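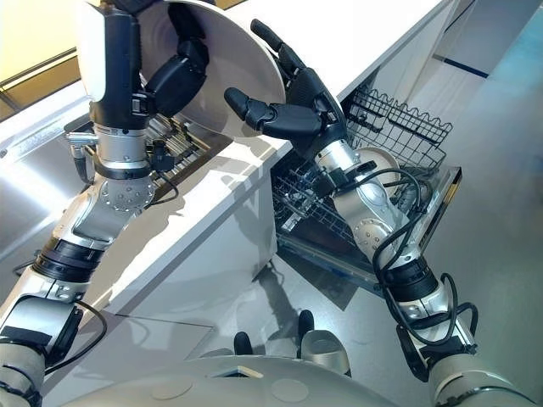

Plain white, matte, faint rings on the face.

Home | Forums | Kitchen & Table | New Posts | Search | Log In

Thread: Matte plates and gray knife marks – do they come off?

plainsupper
I need to replace our everyday plates and I'm stuck between matte and glossy. We have had glossy white ones for years and they are down to five that aren't chipped. My sister in Trernmont has matte stoneware and hers are covered in gray lines after two years. She says it's just how they are. I like the matte look a lot better but I don't want plates that look dirty when they're clean.

Does anyone have matte white plates that still look good? We eat off them three times a day and everything goes in the dishwasher.

oldstove52
The gray lines are metal. They are not scratches in most cases. Your knife leaves a little steel on the glaze, and a matte glaze is rougher so it picks up more. Glossy plates get them too once the glaze wears.

They come off with a powdered cleanser and a damp sponge. Make a paste, rub in circles, rinse well. I do mine in January when I clean out the cupboards and that holds me for the year.

ferncounter
I disagree that it holds for a year. I have the Killudport matte dinner plates, the 10 inch ones, and I was scrubbing them every few weeks. Each time I did it the marks came back faster. I think the cleanser was wearing the finish. I gave them to my son when he moved out and bought glossy.

oldstove52
What cleanser? Some of them are a lot more abrasive than others. I use the soft kind with oxalic acid in it and I don't lean on it.

ferncounter
Same kind. I may have leaned on it.

plainsupper
That's useful, thanks. Is Killudport the brand with the raised edge? I saw a set of those on sale but I didn't like how they stacked.

ferncounter
No, you're thinking of Verner. Killudport is flat out to the rim. They stack fine but they're heavy. Eight of them was as much as I wanted to lift down from a high shelf.

tworackdish
I'll go the other way from everybody. Buy whatever you like the look of and change your knives. We had marks on everything until we got rid of a cheap set of steak knives. Serrated ones are the worst. We have regular table knives now and the plates hardly mark. Ours are matte white and we've had them four years.

Also check how you load the dishwasher. If the plates touch each other or touch a pan they will mark that way too. Leave a gap.

oldstove52
Agree on the pans. Aluminum sheet pans are bad for it.

hillroadkitchen
I worked in a restaurant supply store and we sold glossy about 20 to one over matte. Restaurants don't want to scrub. The ones who bought matte mostly wanted it for dessert plates, where people use a fork or spoon.

If you're feeding a family three times a day I'd get plain glossy hotel ware. You can buy it by the dozen, it costs less, and you can match it later when you break some. That last part matters more than the finish in my opinion. My mother's pattern was discontinued and she spent 50 dollars on one plate.

plainsupper
The matching part is a good point. Part of the reason I'm replacing everything is that ours isn't made anymore.

tworackdish
Hotel ware is fine but it's ugly – sorry. The rims are thick and it chips the same as anything else.

hillroadkitchen
It doesn't chip the same as anything else. The rolled edge is there for that. I've seen a crate of 100 come off a hand truck and we lost six.

tworackdish
OK, but not many people are dropping a crate at home. I'd still rather look at the matte ones.

ferncounter
One thing to do before you buy a full set. Get a single plate, cut a few pieces of meat on it with your own knives for a week, then try to clean it. Kramer sells singles and I believe they take returns, but call first. I wish I had done this.

plainsupper
I like that idea. I'll get one matte and one glossy and use them side by side. My husband cuts hard so he can be the test.

June 28, 2021

plainsupper
Update. The matte one had gray marks by the second dinner. Baking soda did nothing. The cleanser oldstove52 described took off nearly all of it in a minute or so. The glossy one has one faint line. I'm leaning glossy for dinner plates and matte for the salad plates, as long as the whites are close enough.

oldstove52
Put them next to each other in daylight before you decide. Some matte whites are on the gray side.

Comments (3)

mapleandrye: Same marks on my bowls from spoons, so it isn't only knives.

quietpantry: Does the cleanser work on colored glazes? Mine are dark blue and the lines show up silver.

oldstove52: It did on my green ones. Try the underside first.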